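Zuccaro Cell: Part Removal From Desktop PCs, Progress Report (June)
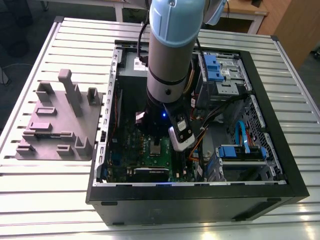
Fig. 1. Arm over the open tower, gripper holding a component. Gray fixture plate at left.

Method: policy trained on 804 demos, all on one case model. Case on its side, panel off. Compared against scripted baseline, same start poses, 15 trials each.

Results so far: scripted 6 of 15. Learned policy better on grasp but slow, over 1000 control steps on the bad runs. Most failures are at the aproach, wrist tilts to early.

To do: rerun with new tilt limit by Friday, second case model, fix the plots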